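Bollthorpe gripper fault

The Bollthorpe gripper fault was a recurring failure in the two-arm tabletop robot cells run at the Bollthorpe test site, operated by the firm Ogilvie. In the fault, a gripper reported that it had released an object while its fingers were still closed. The arm then moved off with the object in its grasp. The fault was first logged in April and was classed as a safety matter after a glass lid was pulled from a worktop and broke on the floor. There were no injuries.

Background

The cells were used for table-clearing and sorting trials with household crockery. Each had two jointed arms sharing one work area, with a parallel gripper on each arm. Finger position was read from the motor and not from the fingers themselves, so a slipping coupling could pass as a normal opening movement. 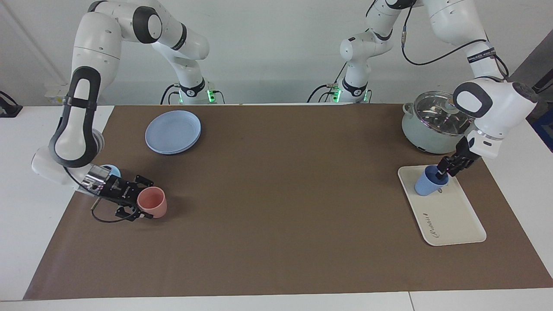 The false release signal was traced to a worn coupling between the gripper motor and the finger drive. Wear was fastest on tasks that loaded the fingers unevenly. A rim grip, as used by the arm on the right to hold the light-blue cup at the tray, puts most of the load on the finger tips – a flat-sided object held across its full width does not. Of 2447 recorded grasps, 786 were made at a rim, and all 10 confirmed faults fell within that group.

Status lights on the arm bases gave no warning, as they showed only power and controller state.

Response

Ogilvie limited arm speed after every release command and added a check of motor current before the arm could lift. Couplings from the supplier, Skostow, were replaced in 3 cells. A second site at Bastville, which used an earlier gripper, was inspected and found to be unaffected. The speed limit was withdrawn on 31st October, but the current check remains in use.

See also

Grasp detection
Parallel gripper
Protective stop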